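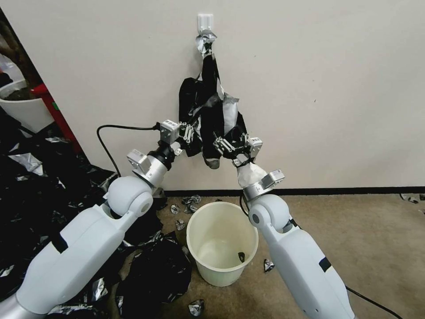 Adhesive hooks and bin bags: how much is too much?

prileo_pete
Posted April 26, 2019
One small white stick-on hook, one plain white wall, one black bag on it with silver duct tape round the top. My other half calls this storage. I give it until December. Does anyone trust these hooks with anything heavier than a tea towel?

Driltau
Had one up for 6 years with a coat on it. Wipe the wall first, press hard, leave it overnight. People skip the overnight bit and then blame the hook.

ultance692
Disagree. Mine took a piece of paint with it the size of a crumpet. A screw has never let me down, though I admit the wall has opinions.

prileo_pete
Renting, so no screws. The hook is the least of it anyway. There's a heap of black and silver plastic by the plant pot that I could lose a dog in, and the round white wastebasket has more of the same piled over it. You can hardly see the bin.

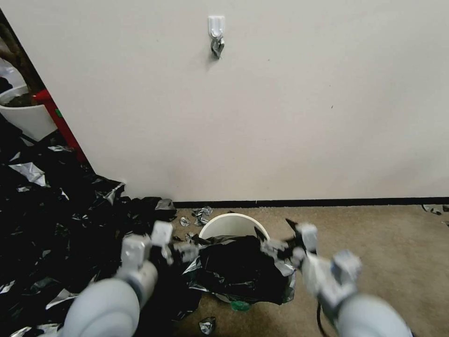 Scraps on the carpet as well, all the way along to the skirting board. I picked up 2 and felt I'd done my share.

Driltau
Fold the big stuff flat before it goes in the bin. Takes five minutes.

ultance692
Five minutes! Crumpled plastic doesn't fold, it sulks. Stand on it, then tape it.

prileo_pete
More tape. Right. I'll tell her it was your idea.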